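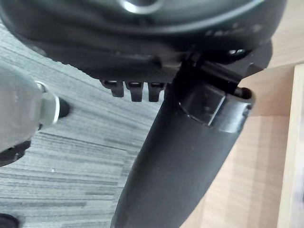
Moulded matte black with a slight texture, and a silver ring near the top.

How to clean matte black plastic without leaving shiny patches

By Macarena Salcedo

Matte black plastic shows everything: dust, fingerprints, hand cream, the white bloom left by tap water. Most of the damage I see comes from cleaning it too hard. The matte look is a very fine roughness in the surface, and once you have rubbed it flat the shine is there for good.

What you need

A soft brush (a clean make-up brush or a wide paintbrush)
Two microfibre cloths, washed without fabric softener
A bowl of lukewarm water
Washing-up liquid
Cotton buds
Distilled water if you live in a hard water area

Leave out furniture polish, cream cleaner, melamine sponges and anything with bleach in it. Polish fills the texture and gives you a greasy sheen that picks up more dust by the evening.

Before you start

Unplug anything electrical and let it cool down. Put a towel on the table so that parts don't roll or scratch. Try your method on a hidden patch first and wait for it to dry before you judge it. Damp black plastic always looks better than it is.

Step 1: Brush

Brush the dust off dry, working from the top down. Dust is gritty, and wiping it about with a wet cloth is how fine scratches begin. A vacuum cleaner with a brush head will do for large pieces, on low power.

Step 2: Mix a weak solution

Add one small drop of washing-up liquid to the bowl and stir. If you can see foam you have used too much, and it will dry as grey streaks.

Step 3: Wipe

Dip the cloth and wring it until it no longer drips. Wipe in straight lines with light pressure, turning the cloth to a clean side as you go. For a greasy mark, lay the damp cloth over it for 40 seconds, then wipe again. Don't scrub in circles. 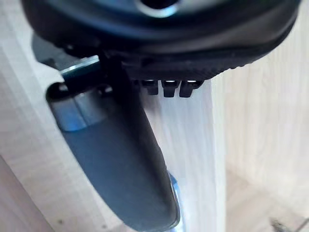
Fine ribbing along the lower edge, with three small tabs beneath.

Step 4: Grooves and narrow gaps

Run a damp cotton bud along each groove in one direction. Change it when it goes grey. Don't push it into gaps where the cotton could catch and leave fibres behind; use the dry brush there. Sockets, switches and vents should only ever be brushed.

Step 5: Rinse and dry

Go over everything with the second cloth, dampened with plain water. Pat it dry with a towel that doesn't shed. Leave the piece to air for an hour before plugging it in. Keep it out of direct sun while it dries.

Common problems

White bloom: this is limescale. Wipe with distilled water first. If it stays, mix one part white vinegar to 6 parts water, wipe once, then rinse well. Keep vinegar off metal trim.

Sticky surface: older items often have a soft coating that breaks down with age. Soap won't cure it. You can live with it, or take the coating off completely and accept a plainer finish.

Sticker residue: warm it with a hairdryer on low and roll it away with your thumb. A little cooking oil shifts the rest. Wash the oil off with the solution from step 2.

How often

Dust weekly and wash when you can see marks. In a kitchen that may be once a month, and in a spare bedroom twice a year is plenty.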